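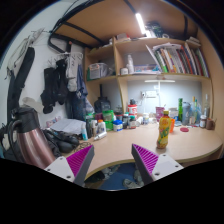
About us

Hi! I'm the person behind Plotow, and if you've written to our general inbox, I'm most likely the one who wrote back. We're a small company that collects demonstrations of everyday jobs done by hand, so that robots can learn them. Tidying a desk, putting a lid back on a jar, moving a bottle from one end of a shelf to the other — if it's the kind of chore you do while thinking about lunch, we probably want to record it.

I started out on the other side of this. At Zakon I spent my days driving a robot arm by remote control, with a headset on and a joystick in each hand, trying to pick up a mug. I loved it, but wow, was it slow! On a good day I'd finish 45 usable runs and go home with a stiff neck. And every one of those runs happened at the same bare table under the same lights, so the arm got really good at that table and pretty hopeless at any other.

So we went handheld. Our people carry a two-fingered gripper with a camera on it, and they just do the job. You squeeze, the fingers close. You walk over to the desk, you pick up the bottle, you put it where it should go. The gripper weighs so little that most folks forget about it after the first ten minutes (I did), and a new collector is usually comfortable by the end of one 90-minute session.

The part I'm proudest of is where we do it. We work in lived-in rooms: dorm rooms with a desk tucked under a bunk, shared kitchens, hallways full of shoes. Real desks have jars and tubes and cups and chargers all pushed up against each other, and a robot that's supposed to help a person someday has to be able to reach in for the one thing it was asked for and leave its neighbors standing. You can't fake that very well in a lab. We tried, back in the early days, with a box of props, and everything came out looking like a shop window.

We ask people not to clean up before a session. They always want to! Please don't. Leave the papers where they are and the books leaning however they lean. The only things we ask you to put away are letters, bank cards, medicine labels with your name on them, and photos of family. If something slips through anyway, tell us and we'll pull the recording.

We still do remote control too, by the way. Our second room, over in the Bartoš building, has 3 arms set up for it, and we use them for jobs where a hand tool doesn't tell you enough, like anything that needs two arms working together or a slow, steady push. Some customers want one kind, some want the other, and quite a few want the same chore done both ways so they can compare. I'm happy to talk your ear off about which one fits.

Our biggest project so far is Ekmont, a set of desk and shelf chores. It's at almost 1,000 finished demonstrations, and each one gets watched from start to end by a person before it goes out. Fumbles get a label and stay in. I used to throw them away, and I wish I hadn't, they're some of the most useful recordings we have. A dropped cap followed by a second try teaches a lot.

If you'd like to collect for us, you don't need any background in robots. Patience helps, and so does not minding doing the same small thing over and over with tiny changes. We take on new collectors each September, when the students are back, and we pay for training time. If you've got a room you'd let us use, we'd love to hear about that as well — the more lived-in the better. Send a short note through the contact form with your town and the hours you're free.

Page last updated July 25, 2018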